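**May, morning**

Up before 7. Coffee, then the plastic cups, which have been all over the place since Éabha's party. I want them sorted before Darragh comes for the folding chairs.

Black cloth still on the table. The little blue cup is on top of the mesh pencil holder, and the purple one is the bigger of the two.
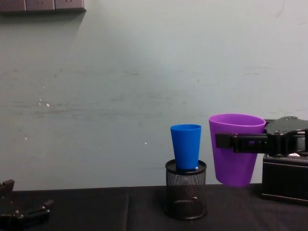

**Later**

Darragh came at about 3 and took the chairs. Róisín rang from Griston - she wants the purple cup for her toothbrushes. Fine by me. Need to buy dish soap and stamps.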